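Home | Posts | Replies | Media | About
Print | E-mail

30/12/2019

Right, December is nearly in the books and I promised a trading thread, so here goes! Cricket and a bit of tennis, all on the exchange, all small stakes.

Started the month with a bank of 1000. Sitting on 1638 tonight. I've never had a month like it and I'm still grinning.

Most of it came from laying the favorite in the last ten overs when the price got silly short. You don't need many to come off. I had a run of losers in the middle and kept my stakes flat, which is new for me!
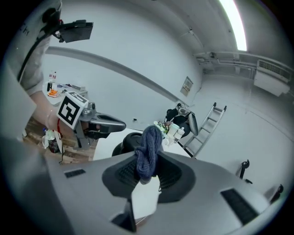
Dark blue, knotted and braided.

Worst night: 700 green on one side, didn't level up, went to make a sandwich. Two wickets in an over and the whole lot was gone. I love this game but wow, that hurt.

Been testing Miltero for the ladder view – so much quicker than clicking around the website. Still use Puvar for my records. It's ugly, but I can find any bet in there in seconds.

Somebody asked if I trade the tennis the same way. Nope! I wait for a break of serve in the first set, back the player who just got broken, and get out as soon as they hold. Small ticks, lots of them.
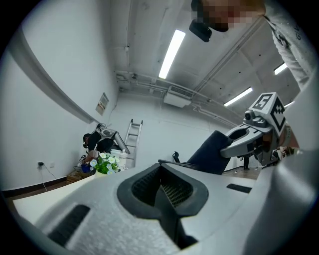 The women's matches swing more, so I go in at half stakes there and take the loss faster if the next game goes wrong too.

Plan for next month: 2 matches a day at most, no in-play after midnight, and leave the football alone (I mean it this time – my football record in Puvar is all red).

Will post the full cricket numbers once I've typed them up. Good luck tonight if you're on the late game!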